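Week six of the arm, or: my wrist has opinions

So the arm moves now! All of it, all the joints, in the order I ask for (mostly). I've been building this thing in the shared workshop on Flanagan since February, and last night at 10 I finally got it to go from parked to reaching up without the elbow sagging on the way.

The sag was my own fault. I'd set the current limit on the shoulder at 800 milliamps back when I was testing it bare, with no forearm on it, and then I forgot. Three evenings I spent blaming the gearbox. Daithí Lynch wandered over with his tea, looked at my config file for maybe a minute and put his finger on the line. Thanks, Daithí. I owe you a lot of biscuits.

The other big job was the wrist camera. I went through a couple of printed brackets before I got one stiff enough that the picture didn't wobble every time the motor stopped – the winner is fatter and uglier and takes 171 minutes to print. I've also moved the cable to the outside of the forearm, with enough slack for a full twist.
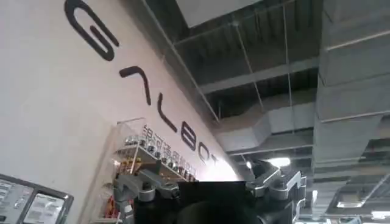

Velimir Kovačević

Pointing a wrist up toward the ceiling is a mean thing to do to a camera, by the way. With bright lights and dark metal decking in the same view, auto exposure has a lot to argue with. And look at GALBOT marching up that white wall, with the G huge and the rest shrinking away! I do love the row of little metal parts on the clear shelf, too. They look like small joints or actuators, and I'd happily spend an afternoon with a box of those.

Back to my bench. Next up is the gripper, which I'm calling Wikari until it earns a better name. The fingers are printed, the servo is in the mail, and I still have to find a spring that isn't either a wet noodle or a mousetrap. If you've got a favorite, leave me a comment. I've got 60 rubber bands as a backup plan.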